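Donulen 말뭉치 README

안녕하세요! Donulen은 제가 혼자 모으고 있는 한국어 요리 메모 말뭉치예요. 블로그 레시피처럼 잘 다듬은 글 말고, 냉장고에 붙여 두는 쪽지나 공책 귀퉁이에 휘갈긴 메모 같은 걸 옮겨 적었습니다. "간장 두 숟갈, 아니 한 숟갈 반" 이런 거요. 저는 이런 문장이 너무 좋아요.

들어 있는 것

notes.tsv에 메모 2,238건이 있고 한 줄이 메모 하나입니다. 열은 id, text, dish, season, writer 순서예요. dish는 제가 직접 붙인 요리 이름이라 가끔 애매합니다(김치찌개랑 김치찜 사이에서 한참 고민했어요). season은 메모에 계절이 드러날 때만 채웠고 나머지는 빈칸으로 뒀습니다. writer는 실명 대신 w01부터 w30까지 번호예요. 글쓴이가 30명이라 문체가 꽤 들쭉날쭉한데, w12 님 메모가 유난히 길고 재밌으니 꼭 읽어 보세요!

units.tsv는 계량 표현만 따로 뽑은 표예요. 310가지나 나왔습니다. "자작하게", "손톱만큼", "국자로 반"까지 다 넣었고, 그램으로 환산한 값은 일부러 안 넣었어요. 집집마다 국자 크기가 다르잖아요.

옮겨 적은 방식

맞춤법은 고치지 않았습니다. "찌게"는 "찌게"로, "몇일"은 "몇일"로 그대로 있어요. 줄을 그어 지운 글자는 읽을 수 있으면 물결표 두 개로 감싸고, 못 읽겠으면 [?]로 적었습니다. 전화번호나 주소가 섞인 메모는 그 부분만 [지움]으로 바꿨고요.

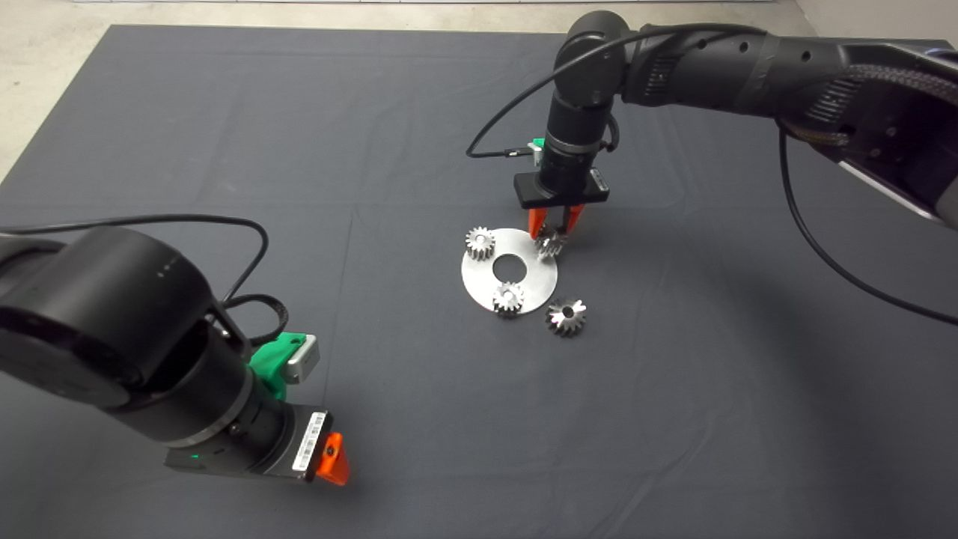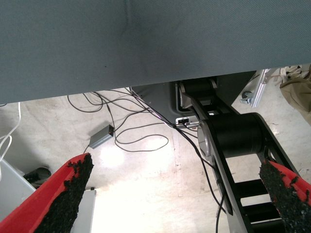
줄바꿈은 고민을 좀 했는데, 결국 세로줄 기호(|)로 바꿔서 한 줄에 넣었습니다. 엑셀로 여는 분들이 자꾸 깨진다고 하셔서요. 원래 줄 모양이 필요하면 세로줄을 다시 줄바꿈으로 바꾸면 돼요. 메모 본문에는 세로줄이 한 번도 안 나오니까 안심하고 바꾸셔도 됩니다. 인코딩은 UTF-8이고 BOM은 없어요.

나누기

학습용과 평가용은 split 폴더에 id 목록으로만 있습니다. 같은 글쓴이가 양쪽에 섞이지 않게 나눴어요. 첫 버전에서는 그냥 무작위로 섞었는데, Vilja Mäkelä 님이 그러면 글씨 주인을 맞히는 시험이 된다고 알려 주셨거든요. 듣고 바로 고쳤습니다. 감사합니다!

알아 두실 점

국물 요리가 너무 많아요. 제 주변 분들 취향이 그렇습니다. 빵이나 과자 메모는 정말 적으니까 제과 쪽으로 쓰시려면 다른 자료를 같이 보시는 게 좋아요. 그리고 소금 양을 그대로 믿고 요리하진 마세요. 저는 w07 님의 된장국을 따라 끓였다가 물을 두 번이나 더 부었습니다.

쓰는 조건

글쓴이분들께 허락은 전부 받았고, 출처만 적어 주시면 자유롭게 쓰셔도 돼요. 다만 글쓴이가 누군지 알아내려는 시도는 하지 말아 주세요. 빼 달라는 요청이 오면 다음 버전에서 지우고 changes.txt에 id를 남깁니다.

다음 버전은 2월에 올릴 생각이에요. 김장 메모가 아직 상자째 쌓여 있어서 그것부터 옮기려고요. 오타처럼 보이는 게 있으면 id랑 같이 이슈로 남겨 주세요. 원본 쪽지를 다시 꺼내서 확인해 볼게요. 답은 보통 금요일 저녁에 몰아서 답니다.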